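Community Hall Stall Layout: Marking Out Tables for a Children's Market Game

Wilau Residents' Help Board

Our association will hold a play market in June. May tape be applied to tables hired from Dotden, and how large should each stall square be?

Whitfield Hall Office
Low-tack tape is permitted - it must be removed within 3 hours of closing. Squares of 18 inches suit most toy produce.
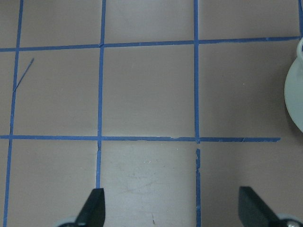
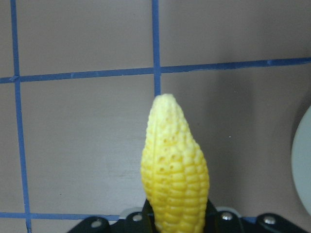 Dotden Hire Desk
Tape is acceptable on our tables. Residue is charged per table, and the hire form, section 106, gives the rate. Please do not use solvent.

Wilau Member 600
We used chalk last year. It was adequate. Bring a damp cloth.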